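Tablecloths and kitchen cloths: how do you fold the big ones without dragging them on the floor?

Home and Household > Laundry and Linens

Posted by Bosau_Kitchen

Hello everyone, I have been reading this board for a good long while and have finally worked up the nerve to post. I hope this is the right section, and please move me if it isn't!

My mother-in-law downsized in June and passed along most of her table linens to us, and I do mean most of them. There are big rectangular ones for the holidays, a couple of round ones that don't fit any table we own, and a whole pile of checkered ones that she used every summer on the porch. I love them and I want to use them. The trouble is that I am not very tall, our laundry room is more of a laundry closet, and every time I try to fold one of the long ones it ends up touching the floor, picking up dog hair, and going right back in the wash. Yesterday I washed the same cloth two times before lunch. My husband thinks this is very funny.

I have tried folding on the bed, but the bed is soft and the cloth slides around, and I end up with something that looks like a rolled sleeping bag. I have tried holding it under my chin the way my grandmother did. I have also tried the ironing board, which is too narrow to be of any use at all for something this size.

So I guess I am really asking a few things. Is there a decent way for one person to fold a long tablecloth? Is it any easier with a helper, or do you just get in each other's way? And how do you all store them so they don't come out with forty creases? I have one deep drawer in the sideboard and a shelf in the hall closet, and that is it for space. We are having family over at the end of the month and I would like to put something nice on the table without spending the whole morning at the ironing board.

Thank you in advance, and sorry for the long post. I do go on.

Posted by rulturitz_porch

Chin method works fine, you just have to stand on a step stool. Fold in half longways, then in half again, then roll it. Done.

I keep mine on wrapping paper tubes in the closet and never iron anything. If it comes out wrinkled, put the plates on it.

Posted by AgyemanLinens

Welcome, and please don't apologize for the long post, because you are about to get a long answer! I looked after the linens at a church hall for years before my knees had other ideas, and I have folded more tablecloths than I could ever count. I still have a soft spot for a good cotton check.

The best thing you can do is stop folding in the air. Everybody starts out that way because it's how we fold sheets, but a heavy tablecloth wants something underneath it. Use your table. It is already the right shape for the job, it's firm, and it sits at a good height for your back. Wipe it down first (crumbs are worse than dog hair, they grind in) and let it dry all the way.

Here is how I do a long rectangular one by myself:

Lay the cloth on the table right side down, with the overhang about even all the way around. Don't fuss over it.

Go to one long side and bring that edge up and over to the middle. Smooth it with your forearm, not your fingertips. Your forearm covers more ground and doesn't leave those little pinch marks.

Walk around to the other side and do the same thing, so the two long edges meet in the middle. Now nothing is hanging off the sides, and that takes care of your floor problem.

Fold one half over the other, like closing a book. You have a long, narrow strip at this point and it will stay where you put it.

Bring the short ends in toward the center, and fold again if your drawer calls for it.

I like to stop and smooth between every step. It feels slow the first time, but after you have done a few it goes along very nicely, and you can listen to the radio while you do it.

Now, about helpers. I am all for them, but two people need to agree on a few things before they pick up a corner. Decide who is walking and who is standing still. I always had the taller person stand still. If both of you walk toward each other and both of you try to take the corners, somebody lets go and down it goes. The other thing is to check that you are both holding your edge the same way up. If one person turns a hand over, you get a twist running down the whole length, and then you both start turning to fix it and make it worse. I have seen grown women nearly come to words over it!

If you do get a twist, don't try to shake it out in midair. Put the whole thing down on the table, let one person keep hold of an end, and let the other one work along it, opening it out a little at a time. Smaller cloths are worse for this than big ones in my experience, particularly the thin ones, because there is so little weight to pull them straight.

We had a go at a flowered one on top of the checks at my place, and it had made itself into a proper rope:

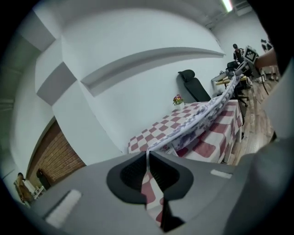

The flowered cloth, twisted from end to end, on the red and white check.

When you are working on one cloth on top of another, be careful you only have hold of the one you want. It is the easiest thing in the world to catch a bit of the bottom cloth in with the top one, and then the whole table covering starts coming along with you. Slide your hand flat between the two before you lift anything. On the other hand, a cotton cloth left on the table does give you a nice bit of grip underneath, so a slippery cloth won't skate around like it does on bare wood. I leave mine on for that.

As for storing them, I would use the deep drawer for the ones you reach for most and the hall shelf for the holiday ones. Put the fold toward the front, so you can pull out one without disturbing its neighbors. Pin a little paper tag on each with the size written on it. You will thank yourself the first time you are hunting for the long one with company on the way.

For creases, the rolling that was mentioned above does work well, so I won't argue with it, though I would put a piece of clean cotton or acid-free tissue around the tube first. Plain cardboard can yellow a white cloth if it sits for a long time. If you would sooner fold, then take everything out a couple of times a year and fold it along different lines. The creases that really set are the ones that have been in the same place for ages.

And for your family dinner, put the cloth on the table the night before. Mist it lightly with plain water from a spray bottle, smooth it down with your hands, and go to bed. Put a towel or a pad under it if you are worried about the finish on your table. Most of the fold lines will have relaxed by morning, and if there is one stubborn one down the middle, that is where your serving dishes go.

The round ones, by the way, fold in half and then in half again so you have a wedge, and then you just tuck the point in. They never look tidy and I have made my peace with it.

Posted by sesex_gran

Agree with all of the above about using the table. I would only add that if your cloths are cotton, take them out of the dryer while they are still the least bit damp and fold them right then. It saves a lot of ironing. Not for putting away, though! Let them air over the back of a chair until they are dry through, or you will get a musty smell in that deep drawer, and it's hard to get out again.

Also, for the dog hair, a dry rubber glove run over the cloth picks it up better than any of those sticky rollers. I do the sofa with the same one.

Posted by Bosau_Kitchen

Oh, thank you all so much! I did the longest one on the dining table after supper tonight, edges to the middle like you said, and it never touched the floor. It took me a few minutes and the dog was very disappointed. My husband has been told that he is the one who stands still. We are going to try the round ones tomorrow, and I will look for some of that tissue when I go into town.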